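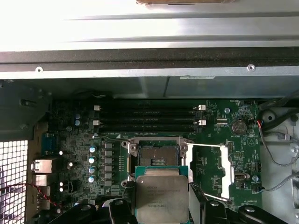 **September, Terow cell, after lunch**

Carried on with the CPU placement work. The question this week is still whether the search-and-settle routine beats plain visual placement, or whether we've spent the summer teaching an arm to fidget.

Two conditions, 40 attempts each, same board, same processor:

- **A, direct.** Localize socket from the wrist view, move over it, lower, let go.
- **B, settle.** Same approach, but stop short of contact, take a second pose estimate, then lower in small steps with a little sideways wiggle until the force reading flattens out.

Nusrat picked the start poses so I couldn't pick kind ones. She did not pick kind ones.

Result, before anyone gets excited: B seats the chip more often than A, and the gap is bigger when the start pose is off by 2 mm or more. With good start poses they're the same, except B takes longer. Walid's comment in the margin of the plan was "so, like people." Fine.

What I don't trust yet is the pose estimate. The Baldursdóttir model was trained on bare boards on a bench, and we're running it with the board down inside a chassis. Moving the board out would fix the numbers and ruin the point.

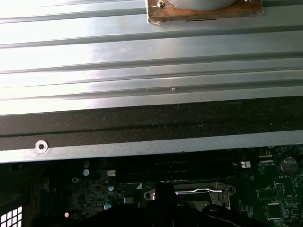

Glare is my main suspect for the bad estimates in A. I sorted the failures by estimate confidence and the worst ones bunch up at the same end of the approach, where there's a lot of bright metal in view. The ribbed silver surface next to the board goes nearly pure white on its left side, while the board under the rail sits in shadow, and auto exposure has to pick a loser. Meanwhile the gripper hides much of the socket, so the model is left with the lever, the mounting tabs and whatever it can make of the memory slots. I'd guess badly too.

Tried locking exposure for 20 extra runs of A. Better, though I changed the lamp angle halfway through like an amateur, so those don't count. Logged under `scratch`, where they'll be cited by somebody at Brurgate within the month.

Other notes:

- Force threshold in B is still the one I typed in during setup and meant to revisit. Still meaning to.
- Log from run 340 onward has the new timestamp format. Walid's plotting script hates it – use the old branch.
- Settle step sometimes "finishes" on the socket frame instead of in it. Flat force, wrong place. Need a height check before release.

Next: height check, fixed exposure, lamp taped down, repeat A and B from Nusrat's same list. If the gap closes once the light is sorted out, the settle routine is a very slow fix for a bad lamp, and I'd like to learn that before the Sistberg talk and not during it.

Chip back in its tray, arm parked, 5:40.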